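Workshop Tips: Software Habits for a Two-Arm Bench

These tips are for people who run a pair of robot arms at a table and spend more time in the config files than they would like. Most of them came out of the shop notes at Plestdale, with additions from readers. They assume you already have arms that move, cameras that stream and some kind of planner.

Start with the camera clocks

Before you tune anything, check that every camera and both arms are stamped from the same clock. A wrist camera that runs 80 milliseconds behind the joint readings will make a good controller look bad, and you can lose an afternoon to gains that were fine to begin with. Wave a gripper in front of the fixed camera, record it, and line up the first frame of motion with the first change in the joint log. Write the offset into the config file, with the month you measured it. Repeat after any driver update.

Save the wrist image rotation in the same file. If a camera is mounted sideways, rotate once at the driver and nowhere else. Two rotations in two different scripts is a common fault and a slow one to find.

Keep cloth and hard objects in separate grasp profiles

A towel and a plastic handle should not share closing speed, force limit or success check. With a handle, the finger gap after closing tells you most of what you need. With terry cloth the gap can look the same for one layer and for four, so the gap check will pass grasps you don't want. Use the wrist camera for cloth: segment the towel by color and texture, then look at whether the cloth region stays put in the image while the arm lifts a few inches.
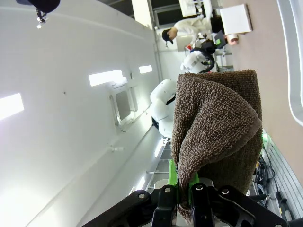 Lift slowly on the first try and let the check run before the planner picks the next move. If it fails, open, back off along the approach line and look again. Don't let the retry reuse the old grasp point. Cloth has usually shifted by then, and the old point may be bare table.

Train or tune your segmenter with the room in view. Wrist cameras swing past ceiling lights, other arms and people at their own benches, and a model that has only seen tabletops will do odd things when a bright light comes in. Volkan Uysal keeps a folder of 168 such frames and runs every new model against it before it goes on an arm. It takes a few minutes.

Give the planner a table map it can read

List each object with a name, a rough footprint and one of three labels: holding, free or keep clear. That is enough for most table work. A full mesh of everything sounds better and is a chore to keep current.

Shiny trays need a note of their own. Depth readings on bare metal come back with holes, and a planner that treats a hole as free space will send a finger into the rim. Fill the footprint from the color image and set a fixed rim height by hand. 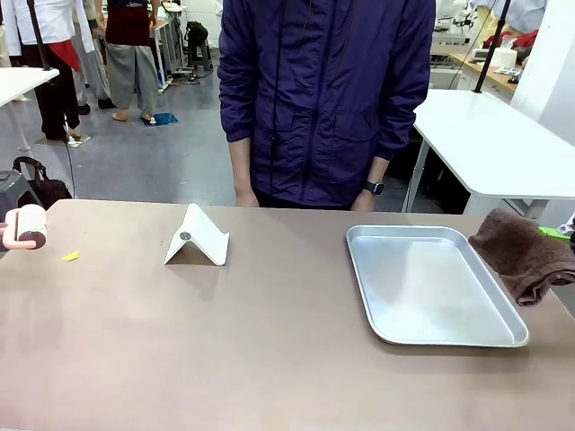
Lint roller on the left, towel on the right, with the folding stand and metal tray in between.

For thin folding stands, pad the footprint by an inch on each side. The panels lean, and an overhead view makes the clear space near the base look wider than it is at finger height.

Small flat scraps are a different matter. Leave them out of the collision map or the arm will plan long detours around a bit of paper. Put them in the log so you can find them later if a run goes strange.

Plan both arms together near the middle

Separate plans work well while each arm stays on its own side. Once either hand crosses the center line, switch to a joint plan or make one arm wait. Waiting is slower and much easier to debug. Tülin Eren uses a simple token: the arm that holds it may enter the middle zone, and it gives it up when its wrist is back out. Her version is 192 lines, most of them logging.

If an arm is holding something, plan for the object too. A hanging towel has no fixed shape, so use a tall box from the fingers down to the longest it can droop. A roller held by the handle gets a short box, turned with the wrist.

Mask out whatever is behind the table. Set the workspace limits at the table edge and drop detections past it, so that jackets, stools and other benches never reach the object list. Keep the person detector on the full view, however, and keep it in its own process. Cropping it along with everything else is an easy mistake. 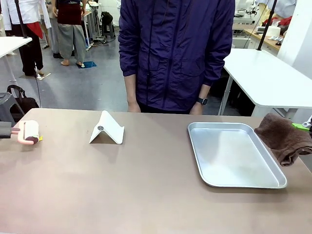
Log less, but label it

Full video from every camera fills a drive fast. Keep the full rate for the joints and forces, and thin the video between grasps. Tag each run with the config version, the model name and one line typed by a human. Hernán Henao's rule is that the line must say what he was trying to do, such as "towel stays up, roller to the front." Six months on, the video alone won't tell you.

Keep configs in version control and tag them by table. When you change a number, change only that one, run it, then commit.
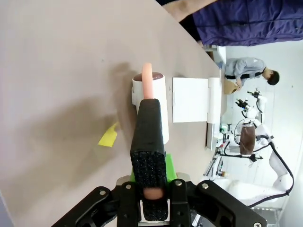
Should the wrist camera or the fixed camera decide when a grasp has worked?

Use the wrist camera for small things close to the fingers and the fixed camera for anything that hangs or sticks out past them. If the two disagree, stop and hold position. Record both views when that happens. Those clips are the most useful ones you will have for fixing the check.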